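Search this site Enter keywords Go

Guest Data Self-Inspection: Front Desk and Back Office
9 December 2019
By Jayanthi Sundaram

Letetti has 11 questions. I have cut them down to the ones people fail. Mark each one yes, no, or "will be yes by the time you come back." 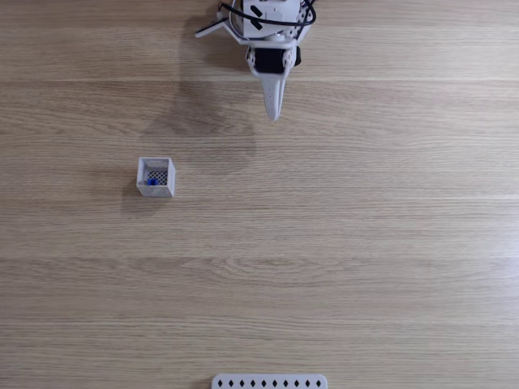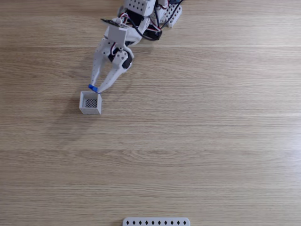 Narayanan Varma wants it noted that his desk passed everything last time except the drawer, and that the drawer was inherited. So noted. It is still item 1.

1. Paper registration cards locked away overnight.
NO. There is a lock. The key lives in it.

2. Copies of ID destroyed after check-in.
PARTLY. The shredder takes 3 sheets at a time and the pile had 300. Somebody has labeled the pile "soon."

3. Guest requests to see their own data answered within 31 days, our house limit.
YES, with one exception, who wrote to an inbox we closed. Forwarding is now on. Raíssa Mendonça has apologized to him by letter, which meant asking for his address.

4. Newsletter box left unticked by default.
YES on the website. NO on the tablet, which remains an optimist.

5. Passwords not on display.
NO. Moving the sticky note to the underside of the keyboard does not count. Neither does writing it backward.

6. Old spreadsheets deleted from the shared folder.
NO. Found: guests_final, guests_final2, and guests_USE_THIS. They disagree with each other.

7. Privacy notice posted where guests can read it.
YES, if the guest is tall. Please lower it.

Recheck before the end of December. Send fixes to Arsen Savchuk, and please leave the guest list off the email.

Related items
Cookie banner wording, Mesel
Who can open the Taheri archive
Retention periods: short version
Visitor book, second warning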